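Indexing a Cartoon: The Editor of Varkisness on Music Cues, Tape Speeds and Ako's Missing Line

April 2019
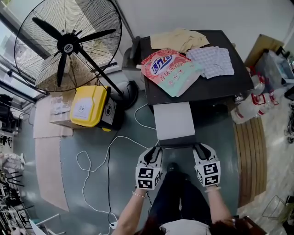
The fan site Varkisness indexes one animated series, Plosora, and indexes it closely. Its main page is a table of music cues, one row for each time a piece of music starts under a scene, with the episode, the start time, the end time, the source tape or disc, and a short note on what is playing. At present the table has 1,886 rows. The site's editor has kept it up for 11 years, alone for the first two and then with help from readers who send in corrections. She agreed to talk on the condition that we stay on method and leave her name out. Between questions the talk went to housework, and she was as exact about that as about anything else: a folded white cloth with a lavender grid on it lay to the right of a bag of detergent on the black table, the bag pink-red and pale green with blue Chinese characters, and she has views on folding that won't be printed here.

The index began with a smaller question. She wanted to know how many times the theme for Ako, the ferry pilot's daughter, is heard in the first season. The printed episode guide said it was heard whenever Ako was on screen. "I had watched the season enough times to know that was wrong," she said. "There are whole episodes where Ako is in most of the scenes and the theme isn't used. There is one where the theme is used and she isn't in it. I started a list to settle that. Then I had a list with one kind of cue on it, and the cues on either side were sitting there without a number, so I gave them numbers too."

The unit she works in is the cue, and most of the arguments on the site have been over what a cue is. Her rule is that a cue starts when music is first heard after at least two seconds without any, or when one piece is cut or faded into another. A change of mood inside a single recording doesn't count. A door chime doesn't count unless it is played by the orchestra. Songs that characters sing count, with a letter S after the number. Songs that characters hum were left out until the fourth year of the project, when she changed her mind and had to go back to the start.

"Humming was the worst decision I made," she said. "I don't mean adding it. I mean leaving it out at first. Ako hums in the background of other people's scenes. You can't find it with the picture on. I did the second pass with the picture off and the dialogue channel turned down as far as it would go, and I still missed four of them. A reader found those. They're marked with the date they were added."

Tape speed takes up more of her time than listening does. Plosora was first sold on cassette, then on disc in two markets, and the European discs run faster than the others by the usual four percent. A cue that starts at ten minutes on one copy starts at nine minutes and thirty-six seconds on another. Early rows in the table were taken from whatever copy the reader owned. She now converts all of them to a single reference, the set of transfers known among fans as the Schwaiger tapes, after the name written on the spines of the cassettes they came from.

Asked who or what Schwaiger was, she said she did not know. "It could be a shop, a person, a street. It's on every spine in the same hand. People have written to me with theories, and I file them. For the index it only matters that the tapes are complete and that they run at the right speed. I checked the speed against the tone at the head of each tape. All but one were within a tenth of a percent. The one that wasn't was slow at the start and correct by the end of the first episode, so it has its own conversion sheet."

The sheet is linked from the help page, and it is worth a look for anyone who plans to do something similar. It gives a correction for every minute of the first episode and then stops.

The Schwaiger tapes also matter for what they contain. Five of the episodes have scenes that were trimmed on all later releases. Most of the trims are short and cover the minute on either side of a break. One is longer. In the harbor episode Ako has a line after the lamp goes out, four words, and on the discs the shot is there but the line is gone and the music has been brought up to fill the gap. Fans have treated this as a mystery and written a good deal about it. Her own reading is duller. She thinks the dialogue track was damaged and the person doing the disc mix had no time.

"If you look at the levels, the music comes up over a third of a second and goes back down the same way," she said. "It's a patch. There are two more patches like it in the same reel, over lines that no fan has ever cared about, because they belong to a dock worker. I've listed all three together. I get mail asking me to give Ako's its own page. I've said no so far."

She is strict about what the site will not do. It does not host audio. It does not rank episodes. It does not carry reviews, and the essays section, which she added under pressure from readers and edits with some care, has a cap of 2,000 words. She had tried 3,000 and found that the extra thousand was spent on how the writer first came to see the show. She has nothing against such stories and reads them on other sites.

We asked whether the work had changed how she watches. She took some time over this. "I can't hear the show as a whole anymore, not in the first season. I hear edit points. The second season is better because I did it faster. The third I haven't watched for pleasure at all; I went straight to logging it. So I've set aside the last two episodes. They have no rows yet. People think that's a backlog, and it's marked as a backlog on the site, but I'm leaving them until everything else is checked. I would like to see them once as a viewer first."

The checking is done in pairs. A row is open when one person has logged it, closed when a second person has logged the same cue without looking at the first entry and the two start times agree to within half a second. Where they don't agree, both figures are shown. She will not average them. Fades are the usual cause: a fade-in has no clean start, and two careful listeners with different headphones will put it in different places. For fades she asks for the headphone model and keeps it in a hidden column.

The cue notes are held to plain words. "Strings, low, slow" is a good note. "Sad" is not allowed. The word "theme" may be used only for the nine melodies on the themes page, each of which has at least three uses in at least two episodes. Ako's is number four. Its full form, with the last phrase going up, is heard less often than people remember. Most uses stop before the last phrase, and in the note these are marked "short."

And the first question, how many times it is heard in season one? The site gives the figure in two forms, with humming and without, and she asked that we send readers there to look it up, as the count with humming is under review. A reader has proposed a new instance in the market episode, under crowd noise. She has listened to it on the tape and on both discs and can hear something that might be the first three notes. A second listener heard a cart wheel.

"It stays open," she said. "I've put in both entries. One says humming, unclear. The other says wheel."

Corrections to the Varkisness index can be sent through the form at the foot of any episode page. She asks that senders state which copy they used and give times to the half second, and that they send one episode per form.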